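Packing a Day Bag for Graltport Park

Gate staff at Graltport measure bags against a 19-inch frame. Anything larger goes to the paid lockers. The steps below keep a bag for two adults inside the limit.

1. Weigh the bag empty. Choose one of 35 ounces or less.
2. Put water at the bottom, upright. The park allows 2 sealed bottles per person.
3. Place sunscreen and medicine in a clear pouch on top. Bag check at the Tosow entrance moves faster with the pouch in hand.
4. Carry a 600 mL flask only if it is empty at the gate. Refill points are marked on the park map.
5. Roll spare clothes tightly and set them along the back panel — a dry shirt matters after the Xue River ride.
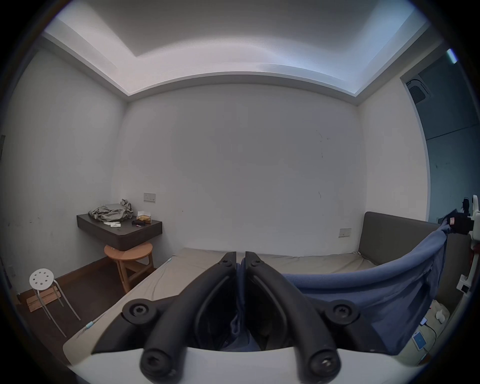 Rolling works best on a firm, flat surface. Lay the shirt face down, fold in both sleeves, and roll from the hem. A bed covered with a fitted sheet, like the beige one in the photo, gives enough room for two sets of clothes. Press out the air before closing the bag.

Locker rates were last checked in April 2023.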